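Student Projects
We use cookies to remember your settings. Accept | Manage

Pronghorn at Fence Lines: A Season of Counts at the Hindness Unit

Project report by Kiprono Rotich

Background

Pronghorn are often called antelope, but they are the only living members of the family Antilocapridae, and they are found only in North America. They are built for speed on open ground. They can jump, but most will not jump a fence if they can avoid it. A pronghorn that comes to a wire fence will usually walk along it looking for a place to crawl under. If the bottom wire is too low, the animal may scrape hair off its back or give up and turn around.

The Hindness grazing unit is split by one long fence running from the Retar road to Waweru Creek. The bottom strand was barbed and sat low along most of its length. In September the landowner let our class raise it and replace it with smooth wire at 9 places. I wanted to know if pronghorn would use the raised spots.

Methods

I put a trail camera at each raised spot and checked the cards every second week. For each animal I wrote down the time, the direction of travel and what it did at the wire: crossed under, crossed over, or turned back. I also walked the fence on both sides, looking for hair on the barbs and for tracks.
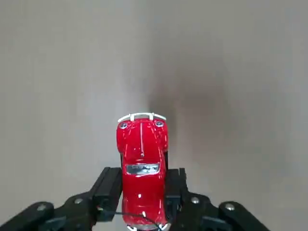

Red toy car, nose end up.

The cameras took a lot of pictures of grass. I threw out any set with no animal in it. When the same group stayed in front of a camera for several minutes, I counted it as one visit and used the largest number of animals visible at one time.

Results

The cameras recorded 774 pronghorn visits or pass-bys, counting each animal in a group. Of these, 494 ended with the animal going under the wire. I recorded no animals going over. The rest turned back or walked on down the fence out of view.

The raised spot nearest Waweru Creek was used most. There is a worn trail there that was probably in use before the wire was changed. The two spots by the Retar road were used least, and most of the crossings there were before sunrise.
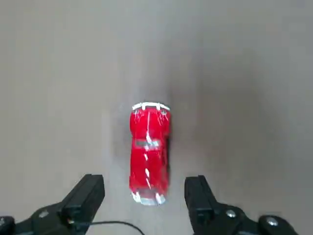
Body shape matters when a pronghorn goes under a wire. The animal drops its front end, pushes the chest through, and then has to get its back and rump clear. In my notes I drew each animal from overhead as a simple outline. The red toy car seen from above has the same kind of outline, wide at the front, a little narrower in the middle and wide again at the rear. On the fence, most of the hair I found was from the rump.

Problems

One camera by the road had a weak battery and missed 75 hours in the first month. I did not try to fill in the gap. I also have no counts from before the wire was raised, so I can't say how much crossing went up.

Next steps

The Kundard parcel to the north has the same type of fence and has not been changed. I would like to put cameras there first and raise the wire later, so there is something to compare against.

Related reports
Mule Deer Browse on Young Aspen
Prairie Dog Burrow Mapping
Elk Tracks in Early Snow
Sage Grouse and Fence Markers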